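Teaching the Plug Task: What I Learned About Gripper Timing (project report, spring term)

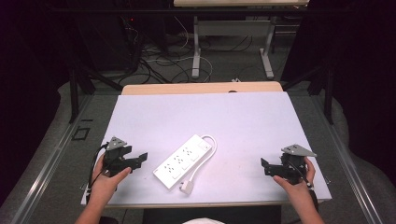

Hannelore Reinholz told me in week two that my problem was going to be the clocks, and that I should stop fiddling with the network until I could prove the left hand and the right hand agreed on what time it was. I wrote it in my notebook, underlined it, and then fiddled with the network for another three weeks. So this report is mostly about clocks.

The project is called Stallus (Aldana Lucero picked the name, I just write the code). We want a policy for two arms that can hold a power strip and put its plug into a socket, and we teach it from recordings of a person doing the job with a gripper in each hand. My part is everything between the raw recordings and the training set: lining up the streams, working out where each gripper was, throwing out the bad takes, and writing files the trainer can read. Aldana does the training. Oriana Zúñiga did most of the recording, and she is way more patient than I am!

I started with 129 takes. My first converter, which I called Ketov, was one long Python script that read both gripper streams, read the camera stream, and matched each camera frame to the nearest gripper sample. It ran fine. The plots looked smooth. Aldana trained on it over a weekend and the simulated arms did this weird thing where the left jaw closed just before it got to the cord, every single time, like it was clapping at a fly.

I blamed the learning rate first. Then I blamed the pose estimates, and I spent most of a week rewriting the smoothing filter (it's a nicer filter now, so fine, not a total waste). What finally got me to look at the clocks was plotting the jaw width from both sides on one time axis, for takes where Oriana had closed both jaws at once on purpose. The two curves should have sat on top of each other. The left one was early by 99 milliseconds. Same gap in the next take, and the one after that. I went and got a coffee and thought about Hannelore's underlined sentence.

The cause was pretty dumb. The right stream got its timestamp when the sample was taken, and the left stream was stamped in a different part of the driver, with an offset left over from an older setup and never removed. Once I knew that, fixing the constant part took one line. But I didn't trust a constant any more, so I wrote a second tool, Cirance, that estimates the offset fresh for every take. You do a double squeeze with both hands at the start, the tool finds the squeeze in both jaw signals, slides one over the other until they match best, and stores the shift next to the data. If the best match is poor, the take gets a flag and I look at it myself.

The camera was harder. It doesn't know anything about jaw width, so I had to find the squeeze in the pictures. I tried a detector for the jaw tips, and it was fine on the board with nothing else around, but it got confused whenever the cord passed close to a jaw. In the end I went with plain motion in a small window around each gripper. It's crude. It works well enough that I haven't touched it since March, which for me is a record.

After all that I ran the whole set again. Cirance flagged 31 takes. Most had a sloppy squeeze, where one hand went clearly first, and a few had a gap in the pose track right when the plug was getting turned around. I kept the second kind but cut them at the gap, and dropped the first kind completely. Aldana thought I should have kept more of them. We argued about it for a while and I still think I'm right, but I should say that we never ran the comparison, so that's an opinion and not a result.

The retrained policy stopped closing early. In simulation it now picks up the cord cleanly on most starts and gets the plug lined up on a lot fewer of them. The alignment part is where it goes wrong now: it comes in at a decent angle, stops just short, and then sort of dithers. My guess is that people dither there too, and we recorded a bunch of it, so the policy has learned to dither. I tried cutting out pauses longer than 600 milliseconds and that made the motion jumpier without helping the plug go in, so I put them back.

Things I'd change if I had another term. I'd write the timing check before writing anything else. I'd save the driver version inside every take, which I only started doing near the end, so the older ones are a bit of a mystery. And I'd split Ketov up, because right now the smoothing, matching and file writing all live in one function and only I can read it (barely).

The code and the flag list are in the group folder under Retamal, and the readme says which order to run things in. Run Cirance first. If you run Ketov first it will still give you a file, it just won't be lined up, and there's no warning yet. That's next on my list.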